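Plundton Workshop Review
17 September 2026 - By the Equipment Desk
Reading time: 2 minutes

Torden Finger Kit, second edition

The Torden kit supplies printed parts, linkages and fasteners for a pair of hand-held grippers. It was assembled on the shared bench at Plundton over two evenings. The instructions are clear until the linkage stage, where the drawing and the parts list disagree on screw length. Members should check each screw against the drawing before driving it.

Finger travel is smooth, and play at the hinge remained acceptable after 3,000 closures. The spring supplied is too stiff for small hands - the lighter Golto spring fits without modification and is recommended. The kit scores 71 out of 100.

Grip on soft household goods is the principal strength of the design, and the reason most home builders will consider it. Rigid blocks were held securely in every trial, although smooth cylinders tended to rotate. Tabletop work of the ordinary kitchen sort is a fairer test than blocks: a crumpled paper towel can be pinched upright between two angular fingers, and a paper cup clamped on its side. Slots near the base of each finger are worth having in any design of this type.

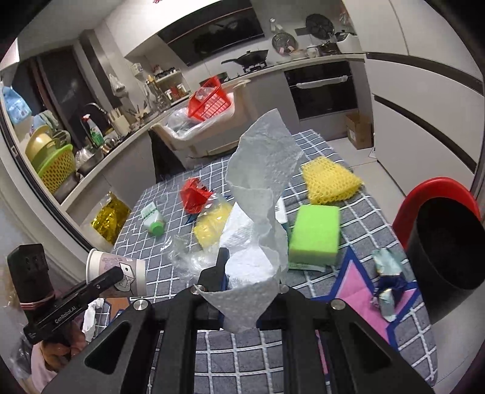
Related items
Amundsen bench power supply
Golto spring assortment
Screw sorting for shared benches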